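2021年10月10日　工坊笔记　天然酵种与黑麦面包

今天这一炉必须好好写下来！从二月份开始折腾黑麦,到现在总算烤出一只我愿意切开给别人看的面包。先把数据记了,再慢慢啰嗦。

酵种还是那一罐,Prumden,名字是Efren Soriano起的,说这罐东西闻起来像他小时候去过的一个镇子。镇子在哪里他也讲不清。罐子里现在是全黑麦,水粉一比一,早晚各喂一次。前一阵冷藏了几天,拿出来以后第一次喂没什么劲,第二次开始有果味,第三次就完全活过来了,表面鼓成一个圆顶,裂纹很细,像干河床。我在旁边看了好久,水都忘了烧。

配方(一只长模的量):
黑麦粉,粗磨与细磨对半,合计976克
成熟酵种244克
盐,按粉的百分之二
水,先加八成,剩下的看手感
葛缕子籽一小撮,烤过再碾

烫面的部分这次单独做。取一部分细磨粉,用刚离火的水冲进去,搅到没有干粉,盖上布放到温热。烫过的黑麦颜色会变深,尝起来明显发甜,这个甜是我最喜欢的地方!不放一点糖,却有麦芽糖那种后味。Shiela Buenaventura路过用勺子挖了一口,又挖了一口,我只好把碗端走。

上次失败在哪里,也写清楚。上次我把烫面趁烫倒进酵种里,想省时间,结果整盆闷闷的,几个小时没动静,大概把酵母烫伤了一批。切开以后底部有一条湿湿的密实层,像没烤熟的年糕。Efren认为是烤得不够,我认为是发酵不够,两个人争到最后各吃各的那一半。这次烫面凉到手伸进去只觉得微温才混合,密实层没有了。当然这次也多烤了一阵,所以两个人都可以说自己对,实验设计得不好,下回要分开做。

混合没有什么花样。黑麦不像小麦要揉出筋,揉也揉不出来,用湿手或者木铲翻匀就行。我以前总忍不住多揉,做惯了白面包的手停不下来。面团的样子更接近泥,能挂在铲子上,慢慢往下坠。水最后加到比原计划略多,Fodetti那袋粗磨粉吃水很厉害,刚混好觉得稀,放二十分钟再看就紧了。这一点要提醒自己:先等,再决定要不要补粉。上上次就是补早了,烤出来像砖。

第一次发酵放在窗边的柜子上,盖湿布。没有恒温箱的日子就是跟着房间走,今天屋里偏凉,所以时间拉长了不少。判断标准我现在只看两样:表面开始有针眼一样的小孔,拨开边上能看到里面蜂窝状的气室。时间写在配方里的那种,我已经不太信了。

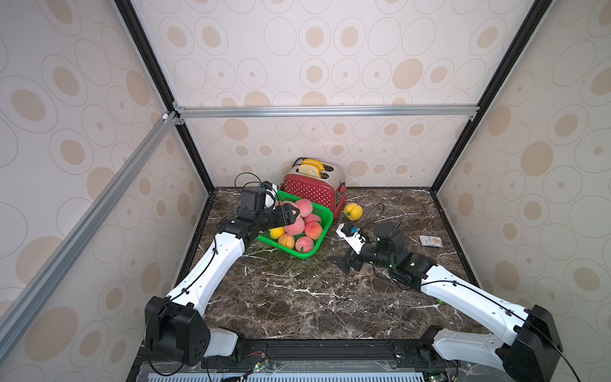
入模之前模具要抹油,再撒一层黑麦粗粉,角落里不要漏。我用的是Sallora那只旧长模,边沿有点变形,脱模一直不太顺,今天倒是轻轻一磕就下来了,高兴得我又磕了一次空模。面团用湿铲子送进去,压实四个角,表面用湿手抹平,再撒一层粉。等粉面裂开,露出底下深色的面团,就可以进炉。这个裂纹真的很好看,每次都不一样,我能对着它发呆很久。

二发要小心过头。黑麦塌得很快,刚才还鼓着,转身洗个碗回来中间就凹下去了。今天我在表面刚出现两三个破孔的时候就送进炉,时机应该是对的,出炉后顶部平直,没有塌腰。

炉温先高后低。一开始拉到最高,下面放一盘热水,十分钟后撤水盘,降温慢慢烤。快出炉时插温度计,中心要接近一百度才行,黑麦水分大,低一点点都会粘刀。Chauvin那台小炉子左后角偏热,中途要掉一次头,今天记得了(上次没记得,有一头焦得发苦,Shiela说苦的那头配黄油最好,我怀疑她是安慰我)。

出炉以后的香气我不知道怎么写。有点像炒过的坚果,有点像浓茶,还有葛缕子那股凉丝丝的味道在后面。整个屋子都是!隔壁敲门问是不是在煮咖啡。

接着是最难熬的部分,等。黑麦面包出炉不能马上切,里面的淀粉还没定住,刀下去全是糊。用亚麻布包好,至少放一整天。我以前一次都没等到过,所以以前的切面照都不好看。这一只是昨晚出炉的,今天晚饭前才切,中间我去摸了它好几次,隔着布按一按,闻一闻,再放回去。

切面:气孔小而均匀,颜色是很深的棕,略带一点红。刀面干净,只有薄薄一层痕迹。靠底部没有密实层。边皮硬,嚼起来有焦糖味,中间湿润,不粘牙。酸度比上次低,圆一些,酸在后面才出来。我自己打分会打得很高,Efren说盐可以再多一点,我同意一半。

吃法也记两笔。切得要薄,厚了嘴累。第一片什么都没放,第二片抹了有盐黄油,第三片放了腌黄瓜和一点芥末,第三片赢了。Shiela另外试了蜂蜜加蓝纹奶酪,她闭着眼睛吃完,没有说话,然后去切下一片。剩下的边角我打算烤干了磨碎,下次混进烫面里,老面包回到新面包里去,据说味道会更厚。第一次试就少放,197克以内,先看看吃水情况。

酵种的保养顺便补一段,给以后接手喂Prumden的人:罐子不要盖死,橡皮圈拿掉。喂之前先闻,酸得冲鼻子就多倒掉一些,只留瓶底一勺,再加新粉新水。表面有一层灰色的水不要紧,倒掉或者搅回去都行。颜色发粉、长毛,就整罐扔掉,去冰箱最上层找备份。备份是晒干的碎片,装在纸袋里,加温水泡开喂两三天就能用。勺子洗干净再放回抽屉,干了的黑麦糊比水泥还牢,我今天就用指甲抠了半天。

下一炉要试的:
烫面比例再提高一点,看甜味能不能更明显,又不至于发黏。
同一盆面分两只小模,一只按今天的时间烤,一只少烤一刻钟,把和Efren的争论了结掉。
葛缕子换成茴香,或者一半一半。Shiela提议加橙皮,我有点犹豫,不过可以先在一只小的里面试。
盐加到百分之二点二。

粗磨粉快见底了,袋子里剩下的估计只够再做一只,要记得订。顺便问问有没有整粒的黑麦,想泡软了掺进去,嚼到的时候会爆一下的那种。

今晚喂过Prumden了,放在柜子上没进冰箱,明早谁先到谁看一眼。切好的面包在布袋里,自己拿,给我留两片!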